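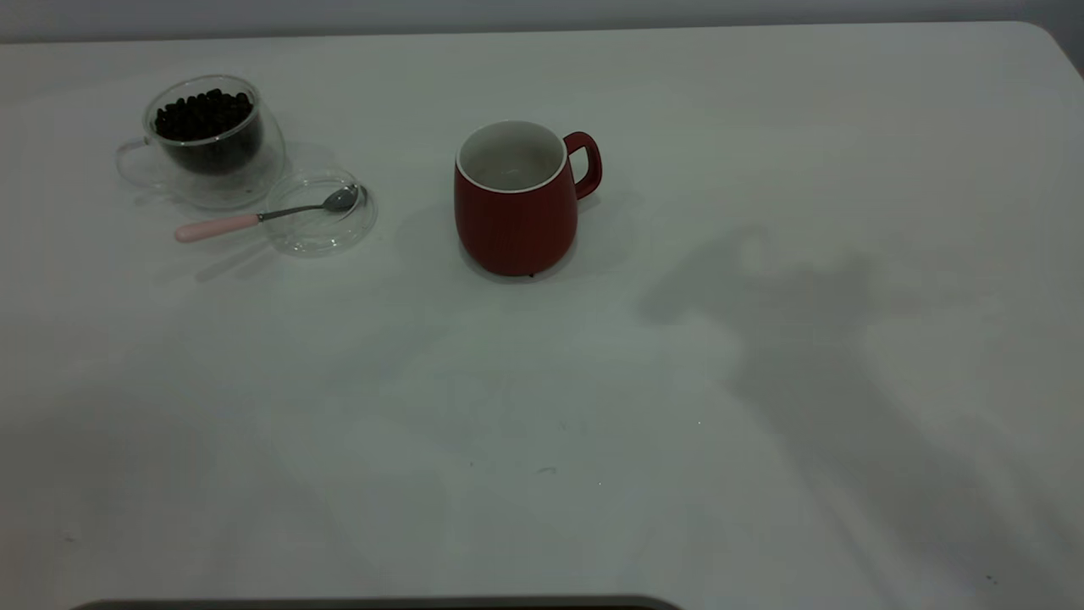

Coffee beans in a glass cup, with a red mug for company.

I have seen a lot of science fiction sequels on opening night, and the part I love most is the part with no monster in it. Give me the crew at breakfast! Give me six people in matching jackets complaining about the air filters while the ship hums along toward something awful. I could watch a whole movie of that.

Adley Station got this so right the first time. Half an hour goes by before the alarm sounds, and by then we know that the cook cheats at cards and the doctor hates the captain's singing. When the lights went out I grabbed my sister's arm, and I kept hold of it until the credits. The creature was on screen for maybe four minutes. Who cares? I was scared for the cook.

So when the studio announced a second one, with Yabsira Admasu directing and Ademir Trindade as the new navigator, I did a little dance in my kitchen. Trindade is so funny in Bosa, and it's a tired, worried kind of funny, exactly what you want from a man who reads star charts for a living. Admasu's last picture, Zindley, had a dinner party that ran for a good chunk of the second act, and I would have happily stayed for dessert.

What worries me a bit is the talk online. Everyone wants to know how big the creature is and whether there will be 500 of them this time. Fans are begging for the origin story, the home planet, the eggs, the whole family tree. I get it (I own the tie-in novel, all 662 pages, and I've read the appendix), but the more we learn about where the thing came from, the more it turns into a zoo animal. The first film left a locked door on deck 40 and never opened it. I still think about that door when I'm brushing my teeth.

My wish list for part 2 is short. Keep the ship small and let people talk over each other. Let Trindade's navigator be bad at something silly and good at something that matters an hour later. And please, please bring back the composer, Meireles, whose score was mostly one low note and a clarinet.

It opens in May. I'm going on Sunday afternoon with my sister, who has already asked me to hold somebody else's arm.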